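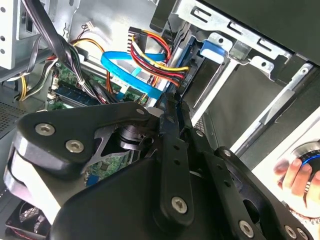
Tzavaras wins Skinduswood 44 on his third try

What a finish at Skinduswood on Saturday! Iason Tzavaras came out of the trees with 3 minutes in hand over the Kravchuk brothers and took the 44-mile title he has been chasing since his first start there.

He sat back in sixth through the opening loop, let the leaders fight it out on the Tramine climb and then started picking them off one by one. By the aid station at mile 17 he was second. He grabbed a boiled potato and a cup of broth and was gone again before his crew had the lid back on the flask.

"My legs were terrible until the river, then they were wonderful," he said, sitting in the grass with his shoes off.

Big cheers too for the Endasov Striders, who got all 11 of their starters home, the last of them well after dark with half the club running her in. Entries for next July's race open Tuesday at noon, and the short course usually fills first.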